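April, way past bedtime

I finished Skakard!! All 243 pages of it, the last 90 in one go, and I have to write this down while my head is still buzzing because by tomorrow I'll have talked myself into some calmer opinion.

So the lighthouse keeper was Dow the whole time. I should have caught it at the ferry chapter, when he knows which step is loose, and I went right past it because I was so busy worrying about the dog. (The dog lives. Putting that here for future me, who will want to reread and will be scared.) And Ailsa Dunbar! I liked her in the first book but she was mostly there to be sensible at people. In this one she gets to be furious, she steals a boat, she says the thing to her mother that I have wanted somebody to say for two whole books. I read that page three times.

I did think the middle dragged. There's a long stretch in Rutovow where everyone sits in the customs house and waits for papers, and the letters from the uncle could have been half as long. But then the papers come and they're in the wrong name and I forgave all of it.

Isla Moncrieff lent me this copy and she has penciled tiny exclamation points in the margins, so I always knew something was coming within a page or so. I thought it would bug me and I loved it. It was like reading with her on the couch. I'm on chapter 18 of her other one, Zitis, and she hasn't marked that one at all, which worries me a little. 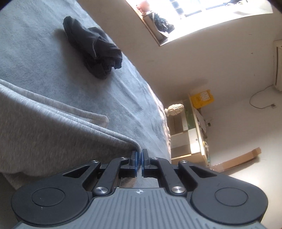 Anyway, the ending. I wanted one more scene with the two of them on the pier. Just one! He leaves the lamp lit and she sees it from the water and then it's the acknowledgments. I turned the page looking for more and got a list of librarians. But I keep thinking about that lamp, so maybe it worked on me after all.

Have to ask Isla if there's a third. Also give back her bookmark, the green one, it's in my coat.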